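3.2 Wrapping materials and the household set

We took the wrapping part of the work from the returns problem at Drallero, where plates and small gifts were going out in whatever sheet lay nearest the packer. Bontu Negussie and Lukian Stasiv went through 948 parcel records from the Listosthorpe depot, July only, and sorted them by what was inside and what it was wrapped in. Bubble wrap in nearly all. Paper in a few, mostly soft goods. The records say nothing on how the sheet was folded, wich is a pity, so folding is treated seperately in 3.3.

Clear wrap was kept for the whole study. It creases easily and the creases stay in, so a used sheet sits differently round an object from a fresh one — we did not try to flatten sheets between wraps, packers don't either. 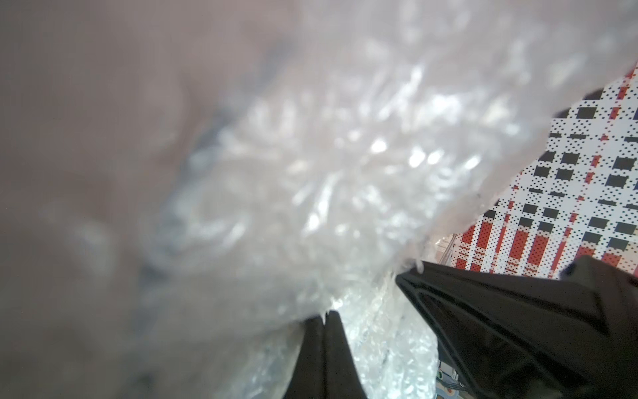
Does it matter which way the bubbles face? For a hard, smooth item we put them inwards, against the surface, and keep the flat side out so tape will hold.

Items were chosen to be awkward in different ways. A plate wants its rim covered first, then the face. A clock has a display that scratches. A soft toy needs hardly any protection, but it takes up room and packers over-wrap it all the same (Symonenko's notes from Drastora say this too). Nothing here is rare or costly. All of it can be bought in an ordinary homeware shop, and that was the point.

Sheet size was fixed after a short trial by Zoia Skoryk. Too small and the plate rim pokes out, too big and half of it ends up stuffed in the box as filler. Filler is not counted as wrapping in our tables.

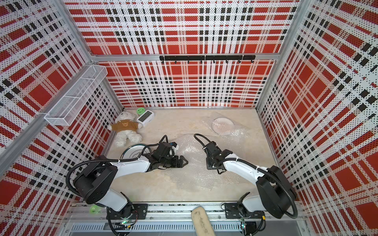

Figure 4. Clear bubble wrap with the teddy bear, digital clock and rimmed plate.

Placement on the surface was left loose. Early on we had marked positions for every item, dropped this because the results read too tidy and real benches are not. Wrap in the middle, goods wherever there is space. Prajapati's bench guide says to keep sheet and goods on opposite sides. We tried it, no clear gain for the plate, some for the clock.

Storage is a separate matter. Hooks and a basket save bench space but only if things get put back, and in the depot they mostly weren't.
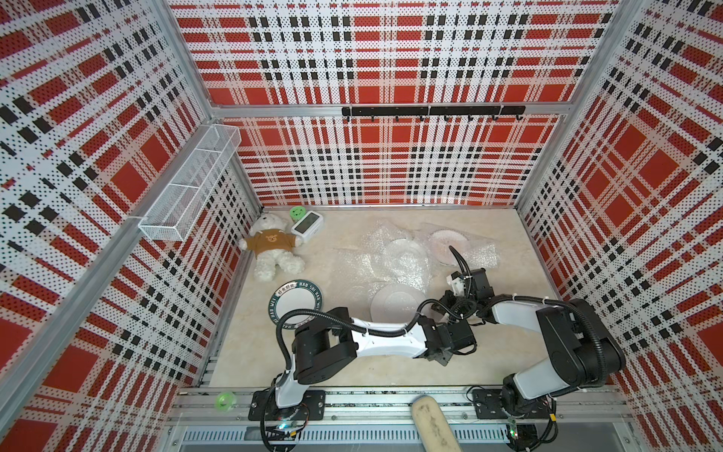 Figure 5. Wrapping area with wall basket and hook bar, both apparently clear of goods.

Scoring was by hand, 21 wraps per item, two readers. Volodymyr Lytvynenko settled disagreements. A wrap passed if no edge or corner of the item showed and the sheet stayed closed when let go — tape allowed, one strip only. The plate scores are in Table 2, the bear was left out as it passed under any rule we wrote.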